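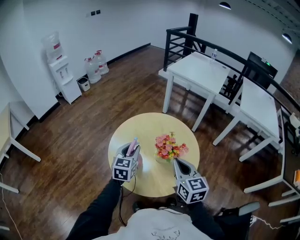
June, morning — mezzanine tables and the flowers

Picking this up from the last entry, where I had got as far as deciding that the upstairs was going to be furnished with what we already own and nothing else. I have had a good long sit up here with my tea and I feel much better about the whole thing than I did downstairs with the floor plan.

The round table stays in the middle. I went back and forth on this for longer than I'd like to admit, but the pale wood looks so nice against the dark brown planks that I don't have the heart to push it off to a corner. The white rectangular tables can keep their line along the black railing. They're plain things with slim legs, and they don't fight with anything.

Flowers: these are the artificial ones, pinks and corals and oranges with some red, in the short clear glass vase. I was ready to dislike them (I have never been a fan of fake flowers on a work table) and I've come around completely. The short vase is what does it. With the tall one from the Fosham order you had to lean sideways to talk to whoever was across from you, and things kept getting knocked. Please leave the short one up here, and if you need a vase for downstairs, take the tall one with my blessing.

One thing I'd still like to try is moving the vase to the dead center of the round table. It's sitting a bit to the right, which leaves a decent stretch of clear top on the left for small handwork, so maybe I should leave well enough alone. Will live with it a while and see.

Budget, for my own memory: 3,000 for the whole upstairs, of which 1,067 is gone, nearly all of it on the Musier floor oil and the tables. Ratell quoted 600 for a second round table in the same pale wood. I'm tempted, but two round ones might crowd the planks, and I do love being able to see so much floor.

Still to do:

Ask Vallejo whether the floor oil needs a second coat by the railing, where the sun gets at it.

Felt pads for the white tables, 2 packs. The legs are narrow, so get the small size.

Run the cables along the wall side so there's less on the floor to step over.

Dust the flowers — a soft dry paintbrush does it, petals first and then the little leaves. I tried a damp cloth on the downstairs bunch and the coral ones went limp at the edges.

The water bottle on the back table is fine, cap and all.

Afternoon: measured for the pads, forgot to write it down, will measure again.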